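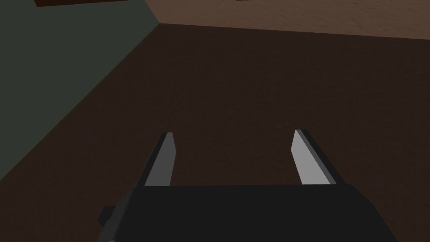 附件:Moura 腕部视角渲染,双指张开,指间无物体

工单 202
标题:抓取判定疑似误报,夹爪张开时仍记为“已抓住”
课程项目:Brarodgate 机器人社课程组,仿真抓取作业
提交人:Hajar Hamdy
处理人:Ewan Rakena
参与:Coralie Faulkner、Vangelis Tzanetos
抄送:Abelardo Montoya(任课老师)
提交日期:2025年11月14日
优先级:中(提交人填的是“紧急”,处理人改)
状态:见末尾

问题描述(Hajar Hamdy)
我们组用 Moura 跑抓取作业,策略是上个月训的那一版,控制部分走 Jatik。评分脚本给的成功率高得离谱,我看着不信,就把判定为“已抓住”的那些步的腕部画面导出来看。附件是其中一张,两根手指分得很开,中间什么也没有,直接看得到后面深褐色的面,可是这一步的 grasp 标志是 true。
这一批里判定成功的回合有 47 个,我还没全部看完,看过的几个都是类似情况。
Vangelis 说是物理引擎的接触检测坏了,让我直接提给 Moura 维护的人。我觉得先在这里问一下。
希望尽快处理,下周要交中期报告。

回复(Ewan Rakena)
收到。先说一句,“物理引擎坏了”这个结论我先不接。每学期都有人这么说,最后查到引擎头上的我一次都没见过。
另外一张图能证明的事情很少。它说明这一刻夹爪是开的、两指之间没有东西。它没法说明这一刻之前是不是夹过又松了,也没法说明这张图跟你说的那个标志是同一步。画面是按步号存的还是按时间存的?标志又是从哪里读的?请补充:
评分脚本的版本,最好直接给提交号;
出问题那个回合的种子;
grasp 标志、手指开度、接触力,同一段日志里的,不要分开截;
渲染和日志各自的写入频率。
没有这些我只能猜。

回复(Hajar Hamdy)
种子是 935。脚本是组里共用目录里那份,没有提交号,Vangelis 改过。
频率我不清楚,用的默认值。日志晚点贴。
画面文件名里的编号我一直当成步号用的。

回复(Vangelis Tzanetos)
脚本我只改了输出路径和几个阈值,跟判定没关系。
接触检测的问题是真的,我之前在别的作业里也遇到过,手指和桌面穿模。建议换 Ovlow 跑一遍对照,如果 Ovlow 正常那就是 Moura 的锅。

回复(Ewan Rakena)
“几个阈值”和“跟判定没关系”放在同一句里,我读了两遍。判定就是靠阈值做的。请把改过的那份和课程发的原版做个 diff 贴上来。
Ovlow 对照先不做。两边的接触模型、默认摩擦、手指碰撞体都不一样,结果不同你也说不清是哪一项造成的,结果相同也不能说明 Moura 没问题。等把自己的脚本排除了再谈换环境。
穿模的事如果有日志请另开工单,不要混在这里。

回复(Coralie Faulkner)
旁听一下。我们组用的也是 Moura 和 Jatik,评分脚本是原版没动过,没见过张开还判成功的。不过我们的策略成功率低得可怜,可能是没机会见到。
顺便问,附件左边那块灰绿色的面是料箱侧板还是墙?我们的场景好像不长这样。

回复(Ewan Rakena)
谢谢,有用,但也只是“没见过”。麻烦你用你们的脚本和种子 935 跑一个回合,策略用你们自己的就行,我只想看标志在夹爪张开时会不会跳。
灰绿色那块光看图我也分不出来,场景是 Hajar 他们配的,让她去看场景文件。先别往下推。

回复(Hajar Hamdy)
场景文件里是料箱的一块侧板,颜色没有改过。目标方块初始就放在箱子里,所以接近的时候腕部会离侧板比较近。
日志贴在下面,是我手抄整理的,字段名没动:
grasp = true
finger_opening = 最大值
contact_left = 非零
contact_right = 零
object_height = 初始高度,没有变化

回复(Ewan Rakena)
这就有意思了,也顺便说明接触检测至少在工作。左指那边报了接触,右指没有。物体高度没变,说明方块没离开过原来的位置。
我的猜测(注意是猜测):
标志只看了任意一侧手指有没有接触,没要求两侧同时有,也没检查接触对象是谁。这样手指或者夹爪本体蹭到侧板也会算抓住。
但附件这张图里我没有看到手指贴着侧板。左指和那块灰绿色的面隔着多远,单看这个视角判断不了,透视会骗人。夹爪本体左下角有个往外伸的黑色小支架,下半截已经出画了,它碰没碰到什么东西,图上看不见。
所以别把图当证据,去把接触对打印出来。Jatik 的接触回调里能拿到两个几何体的名字,打开 verbose 就有。
还有,“手抄整理”以后请不要再做了,原样贴。我没法判断“非零”到底是很小的数值噪声还是真的顶上去了。

回复(Vangelis Tzanetos)
diff 如下,只摘跟阈值有关的:
原版:左右两侧接触力都大于阈值,并且接触对象为目标物体
现在:左右任一侧接触力大于阈值
当时改是因为原版太严,策略一个都判不过,没法看训练有没有进展。打算后面改回去的。

回复(Ewan Rakena)
所以判定条件改了,接触对象的检查也删了。前面那句“跟判定没关系”请自己划掉。
我理解想看训练进展,但那应该另加一个指标,比如手指到方块的距离,或者首次接触的步号,不要动最后计分用的那一个。现在你们的成功率量的是“左手指或右手指碰到过随便什么”。
不过我还是不想现在就关。能解释这个现象,和它就是原因,中间还差一次实验。请 Hajar 做:
恢复课程发的原版脚本,整个文件覆盖,不要手工改回。
策略、场景、种子 935 全部保持不变,重跑那个回合。
接触对原样贴出来。
再把原来判成功的那批回合用原版脚本离线重算一遍。如果日志里没有存接触对象,就得重跑。

回复(Coralie Faulkner)
我这边跑完了,原版脚本,种子 935,我们的策略。夹爪张开的时候标志一直是 false,中途右指顶到过方块一次,也是 false。
日志原样放共享目录了。

回复(Ewan Rakena)
看过了,原版对单侧接触不报成功,跟代码写的一致。策略不同,不能直接拿来跟 Hajar 那边比,但作为脚本本身的检查够用。

回复(Hajar Hamdy)
覆盖了原版,重跑。同一个位置标志变成 false 了。
接触对打印出来左侧是 gripper_mount 和 bin_side_left。不是手指!
但是字段叫 contact_left,我一直以为是左手指。

回复(Ewan Rakena)
gripper_mount 就是夹爪本体左下那个支架。contact_left 在这份配置里统计的是夹爪左半边所有碰撞体,名字起得很差,课程说明里也没写。我上面说过“左指那边报了接触”,这句也不对,更正。
于是链条是:接近时支架碰到料箱侧板,左侧接触力超过阈值,改过的脚本不要求双侧也不看对象,记为抓住。
还剩一个疑点我不放心。画面编号和步号到底对不对得上?Hajar 第一条里说附件那一步 grasp 为 true,这个对应关系是按文件名推的。如果渲染是隔步存的,那附件很可能是别的时刻,只是碰巧也张着。

回复(Hajar Hamdy)
查了配置,渲染每 2 步存一张,文件名是图像序号,不是步号。所以我之前对错了。
按正确的换算重新找了那一步的画面,夹爪也是张开的,中间也是空的,和附件差别不大,位置低一点。

回复(Ewan Rakena)
好,那结论没变,但是你第一条里的对应关系是错的,中期报告里如果要放图,请放换算后的那张,并写明步号怎么来的。附件这张只能当作夹爪张开的样子,不能标成“误判时刻”。

回复(Vangelis Tzanetos)
那支架为什么会碰侧板?碰撞体是不是比外观大?我还是觉得模型有问题。

回复(Ewan Rakena)
有可能,也可能就是你们的策略贴着侧板下去。在场景里打开碰撞体显示,和外观网格叠着看,几分钟的事。看完有差别就开新工单,附叠加图和两个网格的尺寸。没有差别就去改接近轨迹。
我对“模型有问题”持保留意见,理由同最上面。

回复(Hajar Hamdy)
叠着看了,支架的碰撞体和外观基本贴合,肉眼看不出哪里多出来一块。应该是轨迹。
离线重算做不了,旧日志没存接触对象。正在重跑那 47 个回合。

回复(Hajar Hamdy)
重跑完了,原版脚本下,一个都没有判成功。
中期报告怎么办?里面已经写了原来的成功率。

回复(Ewan Rakena)
改掉。报告里写改之前和改之后各用什么判定,附上 diff。成功率为零的策略照样可以写中期报告,判定条件没写清楚的成功率不行。
重跑全零我也不完全买账:仿真步进在不同机器上不一定完全复现,你们换过机器没有?另外原版的力阈值对这个方块是否合适,也没人验证过。用手动遥控夹一次方块,确认原版脚本在真夹住的时候会报 true。一个永远报 false 的脚本也能得到全零。

回复(Abelardo Montoya)
看到抄送。报告可以按修正后的数据交,不扣分。评分脚本以课程仓库里那份为准,各组不要在共用目录里改。字段命名的问题我来补到课程说明里。

回复(Hajar Hamdy)
没换机器。
手动夹了方块,两指闭合夹住抬起来,原版脚本报 true,松开以后回到 false。日志原样附上。

回复(Ewan Rakena)
日志看了,双侧接触,对象是目标方块,object_height 有上升。原版判定至少在这一例上是对的。一例不多,但够关这张单。

处理结果
直接原因:共用目录中的评分脚本被放宽为单侧接触即成功,且删去接触对象检查。
触发条件:接近阶段夹爪支架碰到料箱侧板。
引擎接触检测:未发现异常。本单内没有任何日志支持“引擎故障”的说法。
已做:恢复原版脚本;重跑;手动抓取验证;核对画面序号与步号。
未做:力阈值在其他物体上的验证;Ovlow 对照(不建议)。
遗留:contact_left、contact_right 改名,归 Abelardo Montoya;接近轨迹避让侧板,归提交人所在组;共用目录改为只读,Ewan Rakena 处理,权限还在等批。

状态:已解决,保留观察。再有“张开却判成功”的情况,请在原单下回复,带种子、脚本提交号和未整理的日志,只带截图的会被退回。

回复(Vangelis Tzanetos)
穿模那个我另开单了。

回复(Ewan Rakena)
看到了,里面没有日志。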